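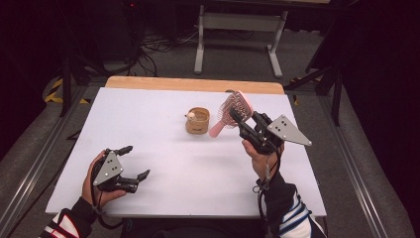

Cleaning a paddle hairbrush and its storage cup

Updated 6 June 2022

These instructions cover a plastic paddle brush with plastic bristles and a small woven cup used to hold brushes, combs and cotton wool. Wooden brushes and boar bristle must not be soaked; for those, follow steps 1 to 3 and stop.

You will need

A tail comb or an old pencil
Small scissors
A bowl holding at least a litre
Mild shampoo
A soft toothbrush
Two dry towels
A wipe-clean board or tray to work on

The brush

1. Empty the cup and put the brush on the board. A pale board shows up loose hair and makes it easier to collect.

2. Slide the tail of the comb under the hair at the base of the bristles, beginning at the handle end. Lift straight up. Do not drag sideways, as this pulls the bristles out of the pad.

3. Cut any matted hair between the rows with the scissors, then lift it out in sections. Keep the blades flat to the pad.

4. Fill the bowl with 525 ml of warm water and add one teaspoon of shampoo. Hand-hot is enough. Boiling water will distort the pad.

5. Hold the brush by the handle and dip the bristles only. If the pad has an air hole, keep it above the water line. The Kovo and Trollis brushes both have one; on the Trollis it is on the back of the head.

6. Scrub between the rows with the toothbrush for 5 minutes. Change the water if it turns grey.

7. Rinse the bristles under a slow tap with the head tilted down. Shake once and leave bristles down on a towel overnight.

The cup

Woven fibre should not be submerged. Turn the cup over and tap the base to release dust. Go round the weave with a dry toothbrush, working from the rim down, then wipe inside with a cloth wrung out as far as possible. Stand it upside down on the second towel, away from radiators.

Putting things back

Return the brush handle first, and only when the pad is dry at the base. In a short cup a long brush may tip it over, so check the balance before letting go. Cotton wool sheds fibres on to bristles and is better kept in a lidded pot.

Repeat monthly, or every two weeks if you use dry shampoo or hairspray.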